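Cistico: youth dance competition programs, typed up

README, second version (August)

Hi, and thanks for finding this. Cistico is a set of tables I typed from printed programs and score sheets from the Ormsby youth dance weekends. I danced at them until I was fourteen, my mother kept every program in a drawer, and a couple of years ago I started typing them in to settle an argument about who won junior lyrical. The argument got settled in one evening and I just kept going!

If you write about dance, or you're doing a paper on how kids' competitions changed once the reality shows came along, I hope it saves you some squinting.

What you get

routines.csv - one row per routine, 326 rows
dancers.csv - one row per dancer, 181 rows, initials only
studios.csv - one row per studio, 14 rows
notes.txt - my scribbles, read these before you email me

The routines cover 9 competition weekends. Two of the weekends are missing their Sunday programs (I've asked everyone I can think of), so group numbers are thinner there than they should be.

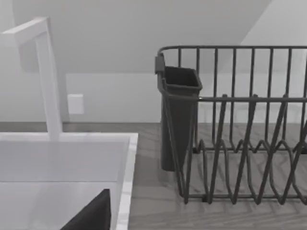

Columns in routines.csv

event: short name of the weekend, spelled the way the program spelled it
division: mini, junior, teen or senior
style: jazz, lyrical, tap, acro, contemporary, musical theater, other
title: the routine title, usually but not always the song title
studio_id: matches studios.csv
entry_type: solo, duo, trio, small group, large group
placement: number, or blank if it wasn't announced
score: the printed score, or blank
handwritten: yes or no

That last column matters more than it sounds. A lot of my score sheets have pen marks on them, sometimes a correction by the desk and sometimes a parent's guess from the third row. If handwritten says yes, treat the score as hearsay. I do.

The style column was a headache. "Open" meant one thing at the Flurora weekends and something else entirely at the Jutach ones, where it was mostly acro with a bit of hip hop thrown in. I've put all of those under other and kept the printed word in notes.txt, so you can sort them your own way. I also changed my mind about contemporary and lyrical halfway through typing. The first version had a bunch of them swapped - if you downloaded that one, please throw it out and get this one.

Dancers' names

These were kids. The programs printed full names and hometowns, and I left both out. You get initials, a division and a studio. Please don't try to work out who anybody is, and if you already know because you were there (hello!), keep it out of anything you publish. Former dancers can ask me to take their row out and I'll do it with no questions. A few have, and those rows are gone from all the counts in this file.

One thing to watch: the same initials at the same studio might be sisters. I joined rows only when the division made sense from one year to the next, and I probably got a few wrong.

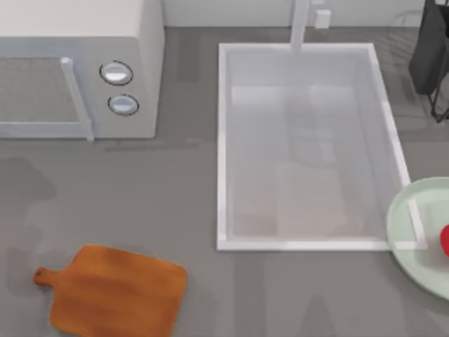
Scoring

Flurora scored out of 100 per judge and printed the average. Jutach printed the total from three judges, so you'll see scores near 300 sitting next to scores near 90. I haven't rescaled anything. Dividing the Jutach totals by three gets you something you can look at side by side, but the judging was a lot more generous there, and I wouldn't rank a routine from one against a routine from the other.

Ties are typed as ties. Two routines in second place means the next one is fourth, except at the earliest weekend, where the next one is third. I have no idea why.

Good for, not so good for

You can see which songs went around and around (some of these titles turn up so often you'll be humming them), how the number of solos grew, and how long studios stuck with the circuit. It's no use for saying who was the best dancer, and please don't use it to say anything about dance in the whole country. It's one town's weekends.

Known problems

Apostrophes in titles are a mess. Some came through curly and some straight.
Studio 6 and studio 11 may be the same place after a change of owners.
The mini division is missing from one program where a page got torn out.
Age cutoffs moved at least once, so junior isn't always the same ages.

Using it

Use it for anything you like that isn't for sale, and credit it as Cistico, typed by Hajar Bensaid. If you have an old program in a drawer, a phone picture of each page is plenty and I'll do the typing. I usually get to the Cistico mail on Tuesday evenings. Next up is the costume and choreographer credits, which I skipped the first time through and now have to go back for.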